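Bac métallique de rangement Eder — série basse à rebord

Accueil > Rangement > Bacs et plateaux > Eder, série basse

Fabricant : Illden
Conditionnement : à l'unité ou par 8
Disponibilité : sur commande, départ entrepôt

Présentation

Le bac Eder est un contenant ouvert, rectangulaire, à parois basses, destiné au rangement de petit matériel en salle d'activité, en ludothèque ou en cabinet de psychomotricité. Il se pose sur table, sur étagère ou sur chariot. Le fond est plein, sans perforation. Le rebord supérieur est roulé vers l'extérieur : la tranche de la tôle n'est donc jamais accessible aux doigts, y compris dans les angles.

La série basse remplace les bacs Mevlow à couvercle, qui ne sont plus fabriqués. Les couvercles Mevlow restent disponibles comme pièces détachées mais ne s'adaptent pas au rebord de l'Eder. 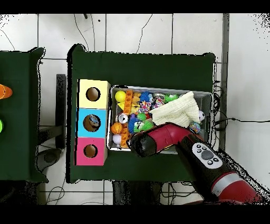 Photo : Rosalie Grabner

Caractéristiques techniques

Matériau : tôle d'acier inoxydable, finition satinée
Forme : rectangulaire, angles intérieurs arrondis
Hauteur intérieure : 9 cm
Rebord : roulé, continu sur les quatre côtés
Charge admissible : 8 kg, répartie
Température de lavage maximale : 80 °C
Empilage : à vide uniquement, bacs emboîtés
Garantie : 2 ans, hors déformation par choc

La charge admissible s'entend bac posé à plat sur toute sa surface. Pour un usage sur glissières, se reporter à la rubrique Accessoires : la valeur est réduite de moitié.

Choix du format

Une paroi de 9 cm convient au matériel de manipulation courant : balles, cordes, figurines, pièces d'encastrement. Les objets longs dépassent du rebord et gênent l'introduction du bac dans un casier fermé ; prévoir dans ce cas un casier ouvert ou un rayonnage simple. Pour les très petites pièces (perles, jetons, vis de montage), le séparateur transversal Jemitz est conseillé. Il divise le bac en deux compartiments et se retire sans outil.

Le contenu d'un bac bas reste accessible sans fouille en profondeur, ce qui réduit le temps de tri en fin de séance. En contrepartie, la surface occupée est plus importante qu'avec un bac haut de même volume. Les utilisateurs qui disposent de peu de plan de travail préféreront la série haute.

Pose et stabilité

Le bac est livré sans patins. Sur un plateau stratifié ou verni, il glisse facilement lorsqu'il est peu chargé. Deux solutions : quatre patins en silicone (fournis dans le kit d'accessoires), ou une nappe textile épaisse. La nappe atténue aussi le bruit de la tôle, sensible lorsque des objets durs y sont jetés. Elle doit être maintenue par des pinces si elle n'est pas ajustée au plateau.
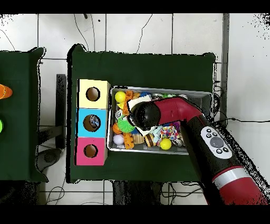 Les patins se collent sur le fond dégraissé, à 2 cm de chaque angle. Laisser prendre une nuit avant la première charge. Un bac équipé de patins ne s'emboîte plus complètement dans un autre : la pile gagne en hauteur et ne doit pas dépasser huit éléments.

Entretien

Lavage à la main ou en machine, à 80 °C maximum. Sécher au chiffon en cas d'eau calcaire. Ne pas utiliser de laine d'acier ni de produit chloré : la finition se pique, d'abord le long du rebord. Les marques d'adhésif s'enlèvent à l'alcool ménager. Les étiquettes magnétiques ne tiennent pas sur la nuance d'inox employée ; utiliser le porte-étiquette à clip.

Accessoires

Séparateur transversal Jemitz
Kit de quatre patins en silicone
Porte-étiquette à clip, lot de 8
Paire de glissières pour casier (charge ramenée à 4 kg)

Avis d'utilisateurs

Wolfram Teuber — Conforme à la description. Le rebord roulé est propre, sans bavure. Bruyant sans nappe.

Reshma Nkuna — Deux bacs reçus sur les huit présentaient une légère vrille, visible à plat. Échangés. Le séparateur mériterait un cran d'arrêt.

Caradog Gough — Bonne tenue au lave-vaisselle. J'aurais préféré une poignée, le bac plein se prend mal quand il est contre un mur.

Commande et livraison

Les commandes par 8 sont expédiées sur demi-palette, les commandes à l'unité en carton renforcé. Contrôler la planéité à réception : toute réserve doit être signalée avant la première utilisation. Les établissements qui commandent sur bon administratif joignent le bon signé à leur demande.

Contact technique : Ottilie Imhof, service produits Illden

Fiche mise à jour le 26/02/2022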